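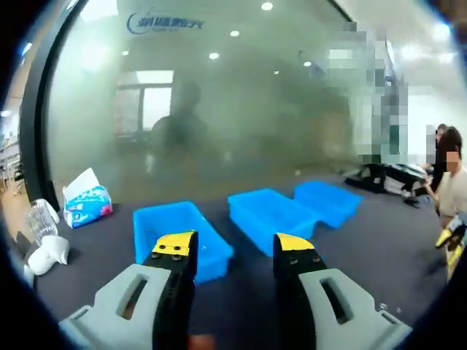 Raíssa Cordeiro: Does it keep recording when the box is stacked below deck, or do you only get the dots in port? We paid for trackers two years ago that went silent at the breakwater and woke up a month later on the truck. I don't mind that so much if it's stated on the packet, but it wasn't.

I'll answer that first. The Nekel keeps recording below deck and doesn't report until it gets a signal again. Temperature, humidity, shock and light readings are stored in the unit and sent in one lump when the ship is near land or the container is back on the stack at a terminal. Position isn't stored in the same way, as it can't get a satellite fix with steel over it. On the map you see a straight line from the last port to the next one, and the line crosses land if land is in the way. It's printed on the side of the packet that the unit needs a view of the sky, in fairly small type.

The Nekel is a container tracker made by Clesico. It's sold to small shippers who send a box or two at a time and can't justify a yearly contract with one of the big tracking outfits. We import tiles and some bathroom fittings, mostly in 20-foot containers, and I bought three units with our own money to see if they would settle arguments about where our freight was and what had happened to it on the way.

What you get

Each unit cost $300, which includes the data for the first year. In the packet there is the tracker, a bracket, a strip of adhesive pads, two cable ties and a folded sheet of instructions. The unit is flat enough to sit in one of the corrugations on the inside of a container wall, with a thin aerial lead that runs out past the door gasket. The lead is the weak point of the whole thing and I'll come back to it.

There's no screen. A light on the front goes green when the unit has registered and amber when it hasn't. You scan the code on the back with your phone, give the unit a name, type in the container number and the booking reference, and that's the set-up finished. Mine took longer than it should have the first time, as the app won't accept a container number without the check digit and doesn't tell you that's what it is complaining about. It just says the number is invalid.

Charging is by a normal USB-C lead, not supplied. Clesico claims 8 months on a charge at one reading an hour. I can't confirm that. After the longest trip, door to door, the app showed a little over half the battery left, so the claim doesn't look silly.

Fitting it

You need to be at the loading end, or have someone there you trust. Our supplier loads at Ondby and their shed manager fitted the units for us after I sent over the sheet and a short phone video. He used the adhesive pads on the first one and it came off somewhere along the way. When we opened the doors it was lying on the floor between two pallets, still recording. It had logged the fall as a shock event, along with a string of smaller ones as it slid about.

For the second and third trips I asked him to use the bracket and ties on a lashing ring near the doors. Both stayed put. I'd skip the pads altogether. A container wall sweats, and no pad I have ever bought likes that.

The aerial lead has to go out past the door gasket and sit flat on the outside. If it's routed badly the door closes on it at the hinge side and crushes it. The instructions have a drawing of the right way and no drawing of the wrong way, and the two are easy to mix up. One of our leads was pinched flat by the time it got here. The unit still worked, with fewer position reports than the others. A replacement lead can be ordered from Clesico and took three weeks to come.

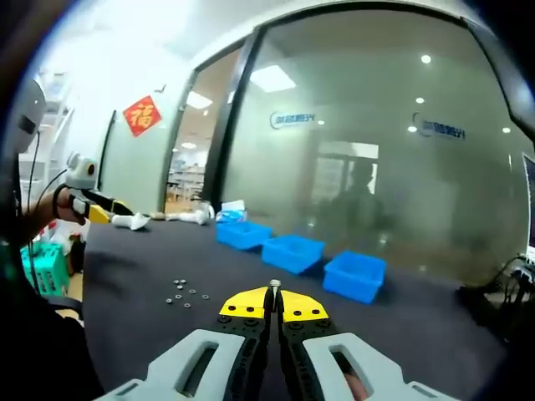
The other thing to sort out before loading is permission. Some lines want to know about any battery-powered device travelling in a box, and the forwarder may have a form for it. Ours, Rezende, did. They needed the battery details, which are in the back of the instructions, and it was approved the same afternoon. Ask before you book, not when the truck is waiting.

On the water

The first container changed ships once, which we knew about, and then sat at the transhipment port for nine days, which we didn't. The carrier's own page still had it on the vessel for the first four of those. The Nekel had it on the terminal from the first evening. That was useful. I was able to ring the builder waiting on the tiles and move his delivery before he had a crew standing around.

The second trip was dull. The dots went where they were meant to go.

The third was the one that earned some of the money back. A few cartons of basins arrived cracked and the question was where it had happened. The shock log had one large event, well above anything else on the trip, time-stamped at 2.40 in the morning while the box was at the discharge terminal. I sent the log with the claim. The insurer's assessor asked for the raw file and a calibration certificate. The raw file downloads from the app as a spreadsheet. The certificate has to be requested from Clesico by email, and the one we got covered the batch and not our unit. The assessor accepted it as supporting evidence only. We were paid in the end, and I can't say how much the log had to do with it.

If you ship anything where temperature matters, I'd look elsewhere. The sensor is inside the casing and the casing is against a steel wall, so what you get is the temperature of the wall. On a box left in the sun at the terminal that can be well off what the cargo is feeling. For tiles it makes no difference. For chocolate or wine or medicines it would.

Humidity was more useful than I'd thought it would be. The graph went up each night and down each day for the whole of the warm part of the voyage, and it convinced our supplier to put in more desiccant bags. We'd been asking for a year.

The app and the web page

The phone app is fine for a glance and poor for anything else. Alerts can be set for arrival in a port area, doors opening (it goes by light) and shock over a level you choose. The default shock level is too low. I had a dozen alerts before the first box had left the yard, all from the truck. Turn it up to the third setting and it calms down.

The web version is better. You can put more than one container on the same map and share a link with a customer so they can look for themselves. The link shows the full address of the loading point, with no way to hide it. I've stopped sharing links for that reason. We don't especially want our customers to have our supplier's street number. I wrote to Clesico in April about it and was told it was on the list.

Times are shown in the time zone of whoever is looking. There's a setting to change it to local port time, buried under Account and not under Map where I'd have looked for it.

Getting them back

This is the cost that's easy to forget. The tracker ends up at your end and needs to be back at the loading end for the next trip. We post ours over in a padded bag, and lithium batteries mean a courier and some paperwork instead of ordinary mail. It adds up. If your trade runs both ways you won't have the problem. If you only import, as we do, work out the return cost before you decide, or buy enough units that they can go back together a few times a year in one parcel.

After the first year the data is charged monthly per unit, and you can pause it. Pausing takes effect at the end of the billing month.

Would I buy it again

Yes for the shock log and for knowing about delays before the carrier's page catches up. No for temperature. I wouldn't put one in every box. We're keeping the three and using them on the fittings, where breakages cost us the most, and sending plain tiles without.

To finish with Raíssa's question, the gaps at sea are real and on our route the longest was thirteen days without a position. The sensor readings for those days were all there when it came back, with none missing that I could find.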